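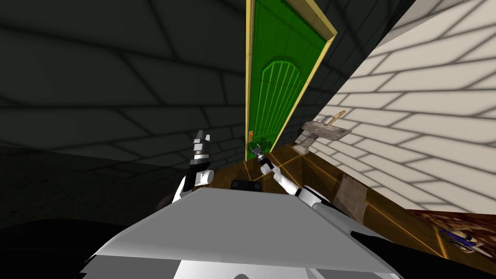 Visit to the teleoperation lab at Kakberg, 2/17/18

I had wanted to see this lab since last April, when a colleague came home from a fair with their brochure. The open day was small. We were divided into groups at the entrance, got a paper badge and a cup of coffee, and waited in a corridor until the group before us was finished.

The lab belongs to the technical school in Kakberg. It occupies the second floor of an old building on the Rafferty side of the river, and you must walk from the train station, which took me longer than the map said. The elevator is only for equipment.

The simulated rooms

The first stop was the simulation corner. Here the robot and its rooms exist only in the computer, and a person moves the two arms with hand controllers. The project is called Condance. The task of the morning was to open a door: bring the right gripper to the small orange handle, take it, and pull. It sounds like nothing. The door is bright green in a yellow-gold frame, and beside it a little sink hangs on a cream brick wall, so the robot should also learn not to go into the sink with its elbow.

The view on the screen leans strongly, and the walls lean with it. I needed several minutes before my hands agreed with my eyes. Our guide told us that the operators get used to it in one afternoon, and that after this they complain when the view is straight.

What I liked is that you look over the top of the robot's own body, gray and white, and see its arms going out in front of you. You quickly begin to think "my arm." The left arm has no work in this task, but you must still pay attention to it. When I tried, I forgot it completely and drove it into the dark wall. The program does not protest. It only writes down the contact, and the attempt is marked as not usable.

They had saved 2,927 attempts at the door task until the day of our visit. Of these, 1,318 were kept for training. I asked why so many were thrown away, and the answer was that most of them were made by new operators in their first hour. Many come to the handle from too high and close the gripper on air. Others stop too long before the handle, and the robot then learns to stop also. I found this the most interesting remark of the day. The pause of a person who is thinking looks, for the machine, like a part of the work.

There was a question from our group about whether the rooms are always the same. They are not. The project has 132 rooms with different walls, floors, and things standing around.

Showing by hand

In the next room they do it without controllers. You take the real arm at the wrist and lead it through the movement, and the motors give way. The task was to put a cup on a shelf. The arm is lighter than I expected, but it has a kind of stubbornness near the end of its reach, and there you must push with two hands. After the demonstration the arm repeats the movement by itself. Mine put the cup down too early, one finger above the shelf, and it fell over. The cup is plastic, luckily for me.

I asked which method is better. The guide did not want to choose. By hand you feel when something is wrong, she explained, but your own body is in the way of the cameras. With the controllers the picture is clean but you feel nothing. For doors they prefer the controllers, and for small objects they prefer the hand. They are also testing a glove from a company named Lakora, which gives a small vibration at contact, but it was being repaired and we could only look at the box.

Some practical notes

The visit lasts two hours. Everybody who wants can try the door task, but only once, so watch the person before you carefully. If you wear glasses, ask for the chair farther from the window, the reflection on the other one is bad. Groups are limited, and on our day 44 visitors came in total, which was already a lot for the hand-guiding room. It becomes warm in there.

There is a short written guide for new operators on the table next to the exit, in English, and it is free. I took one. The chapter about handles is good: come from the side, slowly, open the gripper before you arrive, and do not correct more than one time. The chapter about drawers is only half a page and they say that they are still writing it.

The next open day should be in April. Registration is by e-mail to the school office, and they answered me after three days.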